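Trutwood Wide Canister, Two Years of Daily Use

I bought the Trutwood canister to hold flour. I had been keeping flour in the paper bag, folded over with a clip, and the clip kept breaking. The canister cost me $31 at the home store in Zilldale. They also had a taller one for $40, but it would not have fit under my upper cabinets with room to get the lid off.

It is white ceramic with a round wooden lid. The lid has a small rectangular wooden knob in the middle. I like this knob better than the round ones on most canisters. You can get hold of it with floury fingers and it doesn't spin.

Size. The label says it takes a five pound bag and it does, with an inch or so left at the top. The mouth is wide enough for a one-cup measure and my hand. I can level the cup against the inside edge and the extra drops back in.

Weight. It is heavy. Full, I need both hands to move it, so it lives against the backsplash and I pull it forward when I bake. If you have to lift your flour down from a shelf, get something lighter.

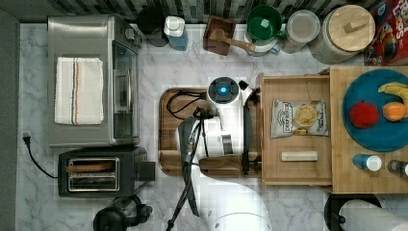 The canister at the back of the counter, with the glass jar to its left.

The lid. There is a silicone ring on the underside. When new it was very tight and I sometimes lifted the whole canister an inch before it let go. It loosened up after a couple of months. Now it closes with a light push. I would not call it airtight. Brown sugar went hard in it when I tried that for a few weeks, so I moved the sugar to a glass jar with a plastic lid and it has stayed soft. Flour has been fine. I have never found bugs in it.

Care. The canister part can go in the dishwasher. The lid can't. I wipe the lid with a damp cloth and let it dry standing on its edge. I rub it with mineral oil in March and again in the fall. The first winter I skipped this and the wood got a dry, gray look, which the oil mostly fixed. Pull the ring off before you oil the lid. It gets slippery and won't stay in its groove.

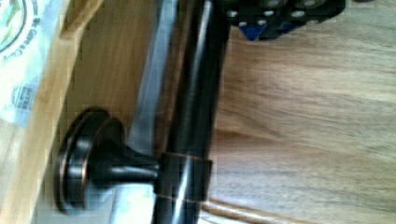

The finish has held up well otherwise. I was worried about the knob working loose, because I had an earlier canister from Clorkden where the knob was glued on and came off in my hand. The Trutwood knob is screwed on from below. I have tightened the screw once.

I also looked at the MacPherson set before buying. That is three canisters for $117, and the smallest one would barely hold a box of tea bags. The lids felt thinner too. If you want everything on the counter to match, it may be worth it to you. I only needed the one.

Complaints. The bottom of the canister is unglazed and rough. It scratched the shelf I first had it on, so I put felt pads under it. The pads come off in the dishwasher and have to be replaced. For this price they could have glazed the bottom or included a few pads in the box. A replacement ring is sold separately, but the store never has it in stock.

I would buy it again for flour or rice. For brown sugar, use a jar.

4 out of 5.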